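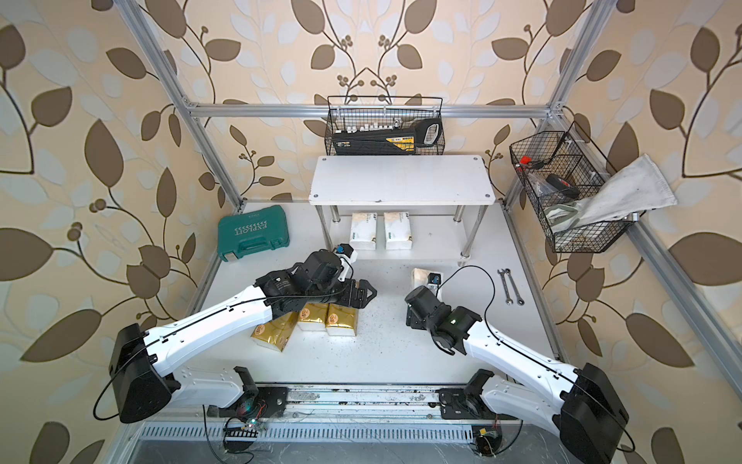 By Gonzalo Calvo
Chapter 3: Putting Things Away

Ask people which chore they would hand to a machine first and many pick tidying up. It sounds easy! A pack of tissues belongs on a shelf, a wrench belongs in a basket, and any six-year-old can sort out the rest. Yet this small job touches nearly every hard problem in the book, and that makes it a wonderful place to start. 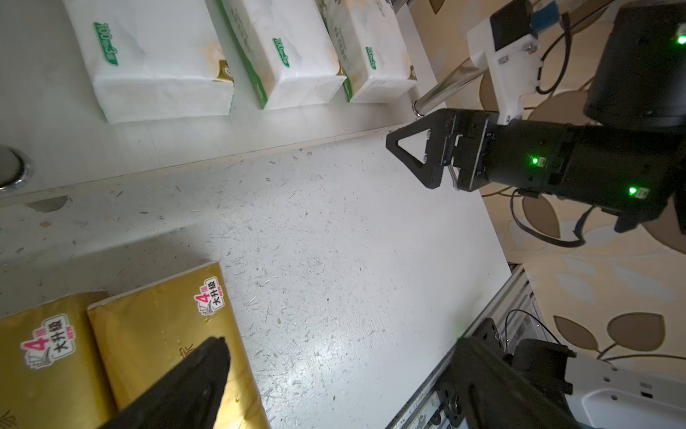

Figure 3.2. Soft packs on a raised ledge, with two gold-wrapped packs on the tabletop.

Soft packaging bends when you squeeze it. Grip too lightly and it slips; grip too hard and the pack folds in the middle. You solve this with your fingertips, without thinking, 10 times before breakfast.

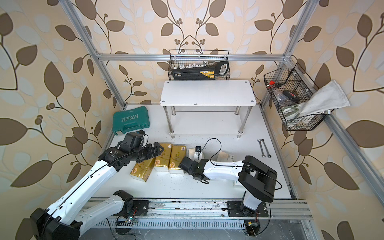 Two arms add a second puzzle, because each has to stay out of the other's way. At the Flornalholm workshop, a class ran 84 tidying trials in April and wrote down every miss. Most came at the moment of letting go, when a pack snagged or tipped (keep that in mind for Section 3.4).
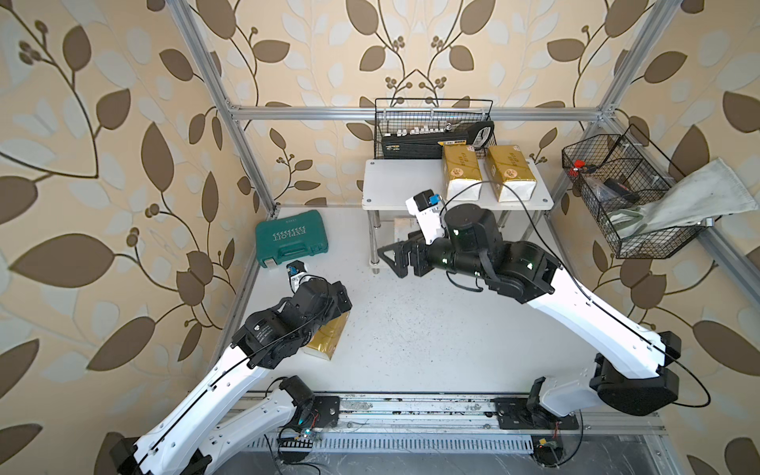 Tejada, reading a draft of this chapter, objected that a shop floor doesn't need a perfect tidier, only one that knows when to stop and call for help. It's a great point, and we'll test it in the first exercise.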